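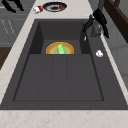
*Sink with grooved drainboard, rendered.*

# Flosgate – storefront theme for kitchen and bath catalogs

Flosgate is a responsive theme for small and mid-sized shops that sell fixtures, fittings and surfaces. It is built on the Husamside base framework and shares its grid, its form styles and its update channel. An existing Husamside child theme can be moved over without rebuilding the menus.

## Layouts

The package contains 17 page layouts and 9 header variants. Product pages come in a single-column and a split version. In the split version the gallery stays fixed while the specification table scrolls. Category pages load 33 items at a time by default; the value is set under Catalog > Paging.

## Specifications

| Item | Value |
|---|---|
| Page layouts | 17 |
| Header variants | 9 |
| Widget positions | 75 |
| Color presets | Bainbridge (light), Clorkska (dark) |
| Right-to-left support | Yes |
| Page builder | Optional, not bundled |

## Setup notes

Install the framework first, then the theme, then the demo content. Demo content overwrites the home page and the footer – back up both on a live site. Product images should be uploaded at one consistent aspect ratio. The theme crops thumbnails from the center and does not letterbox them.

The Clorkska preset uses its own icon set. Custom icons added under Bainbridge have to be uploaded again after switching presets.

## License and support

One license covers one production domain and one staging copy. Updates are delivered through the dashboard while the license is active. An expired license leaves the theme working, but the update button is disabled.

Support covers installation and template errors. Changes to third-party extensions and custom CSS are outside its scope. Tickets are not answered on Sunday.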